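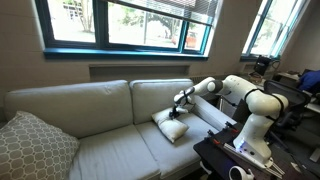 March 30, 2024

Home late, feet up, tea going cold beside me as usual. I wanted to get today down before it turns to mush in my head, the way the June visit did. I found only two lines about that one in last year's notebook, and one of them was about the sandwiches.

So, pillows. I spent the better part of an afternoon watching a robot arm deal with a sofa, and I have to say I enjoyed it more than some plays I've paid for. Tibor Borbély had promised me back in the winter that I could come and sit in whenever they got to the living room chores, and he is a man who keeps his promises, even if he keeps them three months on. Dénes Pap was there too, with his laptop on his knees, saying very little and eating my walnut cookies one after another.

The chore was to tidy the sofa. I do mine every night without a thought – a thump, a tug, a pillow in each corner – and I suppose that's why I had never considered how much there is to it. The little cream pillow gave the most trouble. It's a soft plain thing, lying crooked on the right-hand seat, and the gripper comes down to the top of it and the whole pillow dents and creases and becomes a different shape from the one the arm was reaching for. Tibor says a cup is a cup all day long, but a pillow changes its mind when you touch it. I liked that, and told him I had an aunt the same way.

They've called the project Ukum, which I keep wanting to spell with two k's. Dénes told me they have 2,536 tries written down so far, and of those 1,895 ended with the pillow somewhere he'd call tidy. I said that sounded splendid. He said would I think it splendid if my dishwasher left one plate in four dirty, and I had to allow that I would not. (I did the sum again on the bus and he's right, it's very nearly one in four.)

Can it do housework yet, then? Judit's children will ask me, and I'd like to have something sensible ready. I think I'd say it can do a piece of a chore, slowly, with two grown men nearby who care very much how it goes. The big patterned pillow leaning in the left corner they're leaving until after the small one, and the dusting nobody has even brought up. Nor would I trust it near my mother's lamp.

All the same I came away fond of it. There was one try, late on, when it picked the pillow up cleanly and set it down square, and Tibor slapped the table and Dénes stopped chewing. I clapped! Six more of those in a row and they'll let themselves move on to folding a blanket, he says, and I'm invited.

Must remember: return Tibor's umbrella, ask Hegedűs about the boiler, more walnuts.

Fluffed my own pillows when I got in and caught myself doing it very slowly, from the top.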